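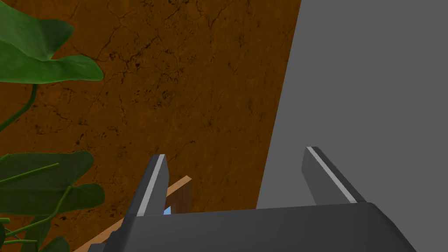 グリッパーの指、開いた状態(CG)

賃貸の壁紙、はがした跡のベタベタが取れません
6/3/24

Kesutnessの貼ってはがせる壁紙を洗面所に使ってました。9月に引っ越すので試しに端をめくったら、糊がべったり残ってしまって…。中性洗剤でこすってもだめでした。下は普通の白いビニールクロスです。いい方法ないでしょうか?

回答1
ドライヤーで温めるといいですよ!うちはそれで取れました。

回答2
温めるのは私も賛成ですが、近づけすぎるとクロスが縮むので弱めの風でどうぞ。私は前の部屋でParachaのシールはがし(309円でした)を使ったんですけど、油っぽいシミが残って逆に面倒なことに(泣)
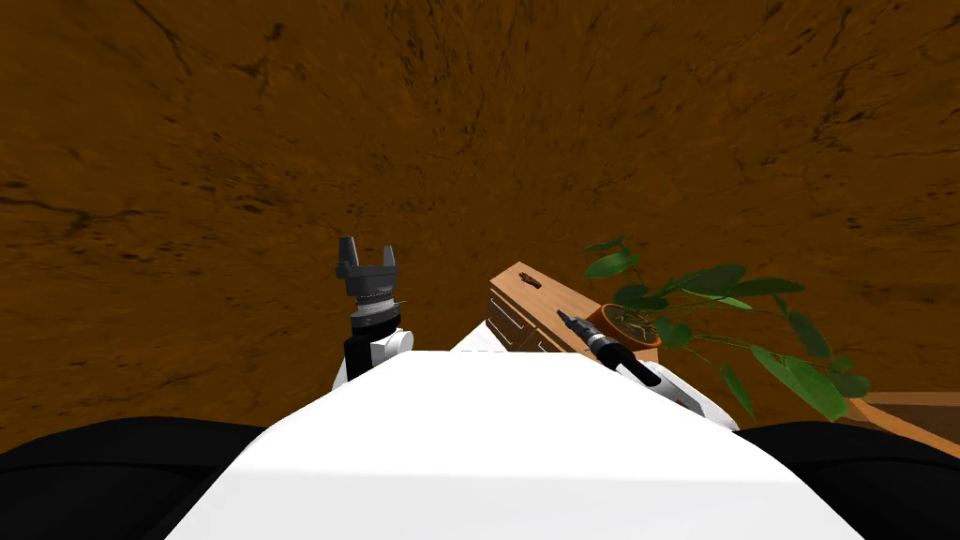

で、結局よかったのがぬるま湯で絞ったタオルです。12分くらい当てておいて、糊がふやけたらプラスチックのヘラでそーっと。一気にやろうとせず、手のひらサイズずつ進めるのがコツかなと思います。最後に乾拭きも忘れずに。

回答3
Ulsteadのほうの糊なら水で落ちるんですけどね。Kesutnessは使ったことないのでわかりません。管理会社に先に聞いたほうが早いかも。私は600円のヘラを買ったのに、クロスごと張り替えになりました。

質問者からのお礼
タオルでやってみたら少しずつ取れてきました!回答2の方、ありがとうございます。残りは週末にやります。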